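Small things for the table, and how to keep them nice

I've been fussing over tabletops for longer than I'd care to admit, and the piece I get asked about most is the plain coiled rope mat. It's a sweet thing to put under a teapot or a pot plant, but it does hold on to crumbs. Take it outside, give the back a few good pats, then go round the coils with an old dry toothbrush, always in the direction of the rope.

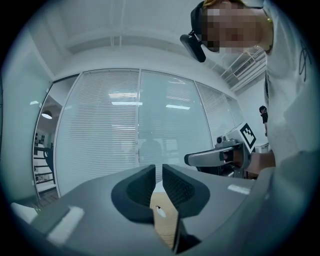 If the mat has started to curl — mine do it every April, when the heating goes off — mist the underside lightly, lay it between two dish towels and leave it under a heavy book for 6 hours. Please don't soak it! Natural fiber takes forever to dry. Artificial flowers are easier, and a cool hair dryer will lift the dust out of the petals in 30 seconds or so.
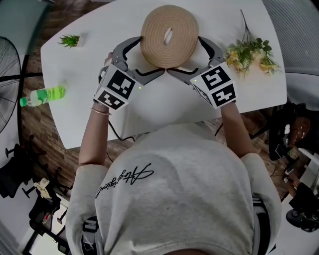 Maeve Lenihan writes that she skips the book and uses a cast iron skillet, with parchment underneath so nothing marks the rope.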